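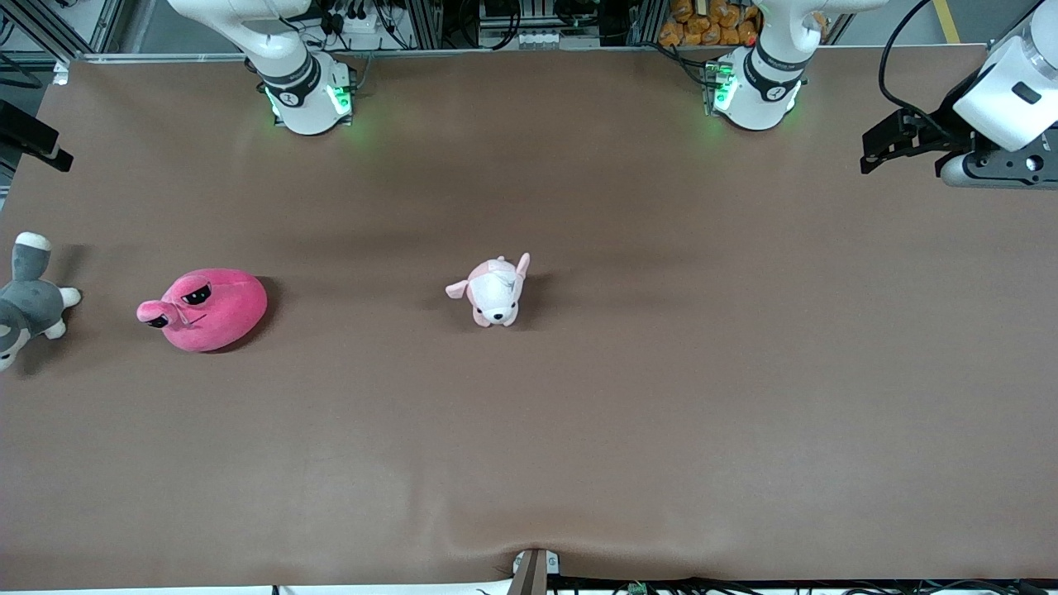
Plush setup, left gripper open over the table, right gripper out of view.

Sunday, March 8, 2026

Teleop session on the plush task, Skilleck cell. Husky at far left, big pink one next to it, puppy out by itself near the middle. Brown sheet still has the wrinkle toward the front. Leave it, I want the same table all week.

We are at 153 demos. Martim Baptista thinks the policy will be fine at 600. The Hivov note says 800 and gives no reason for the number. I don't trust either. In January we doubled the set for the bag task and the success rate moved less than it does between two operators on the same day.

What bothers me more is how I drive. When the puppy is upright I come in from the side and squeeze the body. Martim goes for the head. Both get logged as good. So what is the arm supposed to learn, the average? An average of those two closes on an ear.

Also tried hand-guiding for 4 demos. Smoother paths, but my forearm was over the toys half the time, so the overhead view is junk. Marked them "Kiss" in the log - do not merge with the teleop set.

To do:
- agree on one grasp per toy, write it down
- hold out the pink one, train on the other two, see if it even reaches for it
- ask Fornmont for their raw failures, their summary only lists wins

No training run tonight. Want the grasp question settled first.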